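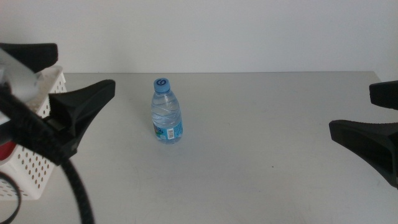

## 4.2 Do ridges on the cap make a bottle easier to open?

The claim that fine ridges on a screw cap help people open a bottle is repeated in most of the packaging literature we reviewed. We found very little behind it. The source usually cited is the Pritix trial, in which 156 adults opened one ridged and one smooth cap and said which they preferred. The ridged cap came out ahead. The trial did not measure how hard anyone had to twist, and the two caps also differed in height, so a taller side wall would explain the answers just as well.

Our own opening records from Kashindye cover 1,318 bottles and do not settle the matter either. Failed first attempts were slightly less common with ridged caps, but the gap closed once we set aside bottles opened by people who had already tried one that day. Practice may be doing much of the work that designers credit to the cap.

A second problem is that the cap is rarely the only textured part. On many small bottles the body is ribbed as well, and the hand holding the body matters as much as the hand on the cap. Figure 4 gives a close view of the parts in question. A study that changes only the cap, and lets people hold the body however they like, cannot say which surface made the difference.

**Figure 4.** Upper part of a filled water bottle: light blue screw cap with vertical ridges and a dark blue mark on top, darker blue neck ring, clear shoulder, ribbed body.
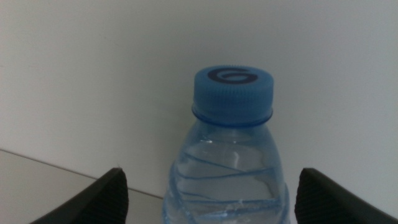
*Marit Kessenich, corresponding author, Fisbridge Packaging Laboratory*

The neck ring deserves more attention than it gets. Several people in Kashindye rested a finger against it while turning the cap, and the Flaretti scoring sheet has no box for this. Under that sheet a finger on the ring counts as a grip on the body. We scored it separately in 11 sessions, and two raters still disagreed often enough that we would not build an argument on the result.

We are also unconvinced by the claim that slanted ribs on the body "guide" the hand into a better hold. It rests on interviews, and the people interviewed had been shown the ribs first and asked what they thought they were for. Ribs may stiffen a thin wall, which could help with squeezing or stacking and have no bearing on opening. We did not test wall stiffness and make no claim about it.

A fair test would need caps of equal height, a fixed hold on the body, and a torque reading for every attempt. Until one is run, we treat the benefit of ridges as plausible but unproven, and we leave it out of the model in Section 5.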